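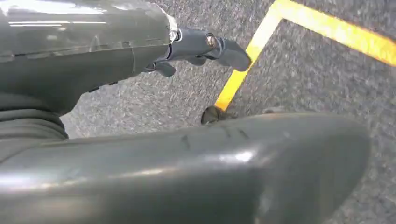 *Wrist camera view, gripper just left of the tape line.*

# Gripper and wrist camera comparison -- pre-run checklist

Checked by: Mark Anthony Cabanatuan
Date: 4 October 2023
Gripper under test: Oltau two-finger
Reference gripper: Uvholm parallel

## Mounting

- [x] Wrist bolts torqued, both grippers. *Uvholm was one flat under. Retightened.*
- [x] Bellows free of tears and pinching through full wrist rotation.
- [x] Shell inspected. *Scuffs on one arm segment. Cosmetic only.*
- [ ] Cable strain relief at wrist. *Open -- clip on order from Đinh.*

## Motion

- [x] Emergency stop tested from pendant and wall button.
- [x] Speed limit set to 12 percent for floor-level approaches.
- [x] Fingertip clearance to carpet held at end of travel.
- [ ] Self-collision margin, folded pose. *Arm segment comes close to the wrist housing. Limit is 40 mm; logged minimum was 37. Raise the elbow and repeat.*

## Camera

- [x] Yellow tape corner visible in approach pose.
- [x] Exposure locked. *Highlights on the glossy plastic remain. Acceptable for tape detection, poor for anything dark near the arm.*
- [ ] Full fingertip path visible. *Fail. The arm segment covers the lower half of the view in this pose. Same result with the August bracket.*

## Result

Not released for comparison runs. Three items open. Pestosis controller settings stay as they are until the folded pose is rechecked with both grippers -- no partial runs with the Uvholm alone.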